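Mar 19, 2024 – gripper comparison, dishes

Tegwen and I ran the Nokley fingers against the Thibodeau set, one table, same policy for both. Viltinine controller throughout, firmware 205. Fingertip pads went on before lunch. Textured pads hold ceramic better than the smooth ones but they fray, and I don't like what that does to the wrist camera view.

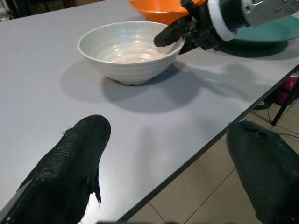

Wrist exposure left on auto. Glare off a pale tabletop pushes it around more than I expected. Try it fixed next time.

Rim grasps on the white bowl: closing force 5 N slips when the bowl is tilted, so I went up in steps. Past 12 it starts to twist in the fingers. Glenys Rowlands thinks that is pad thickness. 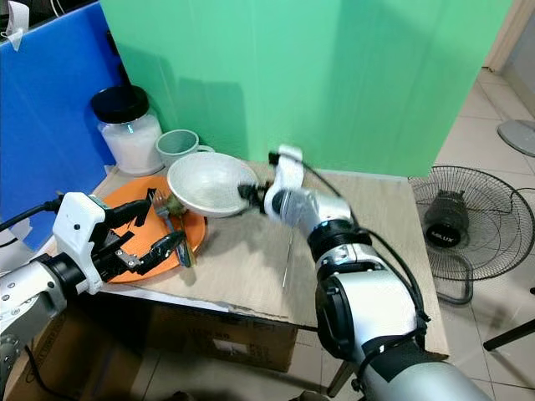

Tilt limits are in the log, run 774. Left arm waits for the right to clear before it goes to the plate. That costs up to 200 ms per handoff, fine for now.

Small items are still the weak part. The fork and spoon need a flatter approach than the planner gives. 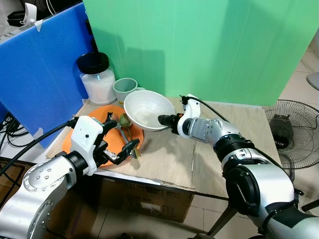

Left gripper open over the orange plate, with kiwi and spoon. White bowl to the right.

Changed the approach angle by hand and left a note in the config. Grornell have a shorter fingertip coming in May – worth waiting for before we redo the cutlery set.

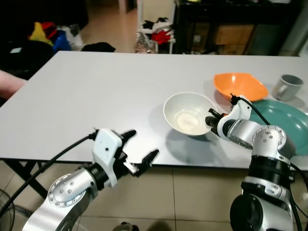 To do: replace the frayed pad, recheck the right wrist cable loop at full reach, ask Tegwen for her force plots. Repeat the bowl set with smooth pads only.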